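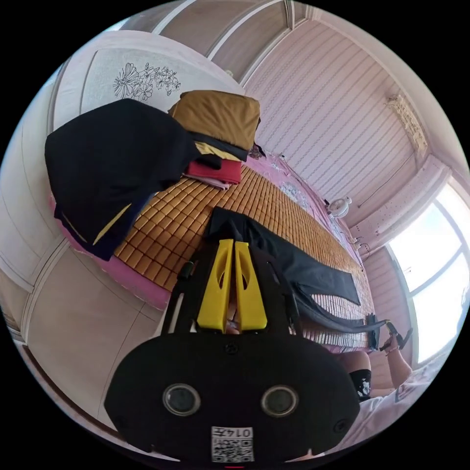 A **bamboo tile mat** (also *mahjong mat* or *tile sleeping mat*) is a summer bed covering made of small rectangular pieces of bamboo joined in a grid. It is laid over the bottom sheet and slept on directly, in the hope of a cooler night. It is also, in many households, the main surface on which laundry is folded, a use for which it was not designed and at which it is rather good.

## Construction

The tiles are cut from the bamboo stem, smoothed, drilled and strung together on cord or elastic thread. Colors run from pale straw to a tan-orange that darkens with age and with sleepers. The edges may be bound in cloth, though cheaper mats tend to leave the last row of tiles to look after itself.

Tile mats differ from strip mats, in which long slivers of bamboo run the full width of the bed. A strip mat rolls up in one direction only. A tile mat folds in both, and when carried by one person it folds in several others.

## Use in bedding

The mat is usually made slightly smaller than the mattress, so that a margin of sheet shows along the sides. Opinion is divided on whether the sheet should match anything. Pink is common, as are floral pillows, and the mat itself goes with everything in the way that a floor does.

Bamboo feels cool because it carries heat away from the skin faster than cotton does and lets some air pass between the tiles. The effect is strongest in the first few minutes, a period during which most owners form their opinion of the product. The drawbacks are a light grid pattern on the sleeper's arm and the occasional pinched hair.

## Use in folding

A bare mattress gives under the hand, and a quilt is worse. The tile mat offers a firm, flat surface at bed height, which suits trousers in particular. They can be stretched out lengthwise, smoothed from waistband to hem and brought over one leg onto the other. The grid also gives the folder something straight to line a seam up with, should the folder be that sort of person.

Finished pieces generally collect at one end of the bed. In *The Flat Surface*, a short household manual published in Gidevstead, Nathalie Leclerc recommends putting thin, pale garments at the bottom and heavy ones on top, on the grounds that a jacket will slide off whatever it is placed on and may as well have less far to be put back. The book gives 93 pages to folding and 3 to putting the clothes away, a proportion many readers have found true to life.

Leclerc also advises against dragging zippers and metal buttons across the tiles, which scratch. Smooth fabrics have the opposite trouble - they travel, and a satin blouse left near the edge should be considered to be on the floor already.

## Care

Mats are wiped with a well-wrung cloth and dried in the shade. Soaking swells the tiles and weakens the cord. In cooler months the mat is rolled or folded and stored somewhere dry, traditionally behind a wardrobe, where it is found again in June.

A broken cord lets go of a whole row at once. Repair is possible with a needle and fresh elastic, and spare tiles are sometimes supplied with the mat, usually four, in a small bag that does not survive the first summer.

## See also

- Bed sheet
- Rush mat
- Clothes folding
- Ironing board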